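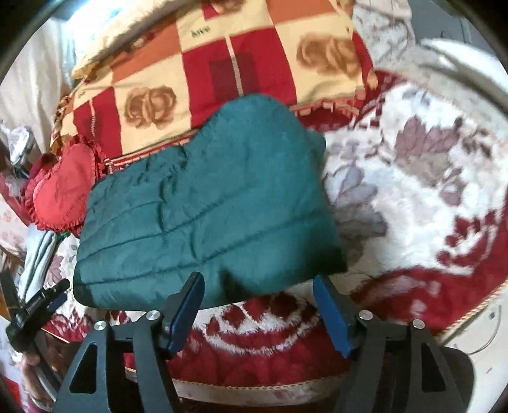

Page 20

Chapter 3
Batteries and Flight Time

A small drone spends most of its energy holding itself up. Even when it hovers in one place, all of its motors are running and the battery is draining. Chapter 2 covered the motors and propellers. In this chapter we look at where their power comes from, how long it lasts, and what a pilot can do to get more out of each charge.

3.1 What the battery supplies

Nearly all small drones use lithium polymer batteries, usually called LiPo packs. They are light for the energy they hold, and they can release that energy quickly. A pack is made of one or more cells. Each cell has a nominal voltage of 3.7 volts and reaches 4.2 volts when fully charged. Toy drones often run on a single cell. Larger models connect several cells in series, so that the voltages add up.

Capacity is printed on the pack in milliamp-hours (mAh). A higher number means more stored energy, but it also means more weight. At some point the extra weight costs more than the extra capacity gives back, and flight time stops improving.

3.2 Estimating flight time

To estimate hover time, divide the usable capacity by the average current. Suppose a trainer drone built at the Pondley workshop carries a 1,000 mAh pack and draws 6 amps in a hover. We do not plan to use the whole charge. Keeping 20 percent in reserve leaves 800 mAh, or 0.8 amp-hours.

0.8 Ah ÷ 6 A = 0.133 hours, or 8 minutes

This figure is for still air. Wind, fast climbs and hard turns all raise the current. A student flying the same drone along the sea wall at Hullport should expect to land sooner – and should turn for home before the warning light comes on, especially when the return leg is into the wind.

3.3 Cold, heat and age

A cold pack delivers less of its charge, and its voltage sags more under load. Keep packs in an inside pocket until you are ready to fly. After landing, let a pack cool to room temperature before charging it.

Packs also wear out. Each charge takes a little from the total capacity, and storing a pack full or empty speeds this up. For storage, bring each cell to 3.8 volts. Stop using any pack that is swollen, dented or punctured, and take it to a battery recycling point.

Key terms: cell, nominal voltage, capacity, voltage sag, reserve

Before going on to Section 3.4, read the label on a pack you own and write down its capacity, voltage and number of cells. You will need these values for the charging exercise.

Related chapters
Chapter 2: Motors and Propellers
Chapter 4: Radio Links and Range
Chapter 8: Planning a Flight
Case study: The Plovbridge Roof Survey
Worksheet: Reading the Kirui Charger Display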